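Table service: trays and crockery

The rimmed wood-grain trays are now the standard carrier at the Solludham tearoom. The flat wooden boards they replace were withdrawn in January, after saucers slid on them during carrying. Load each tray with no more than 2 cups on saucers and keep the weight near the middle.

Set the tray down on the table first, then transfer each cup and saucer together, holding the saucer by its rim. Leave a clear gap between the saucer and the table edge.

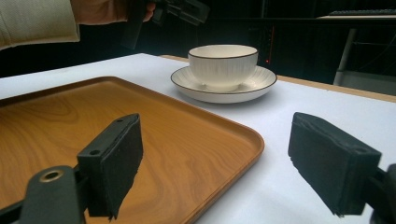 Wipe trays with a damp cloth and dry them upright for 20 minutes before stacking. Do not soak them. Ribbed crockery holds tea residue in the grooves and needs a soft brush before it goes in the rack. Report chipped rims to Đức Khúc, who is placing the next Arkar order for 30 replacement saucers.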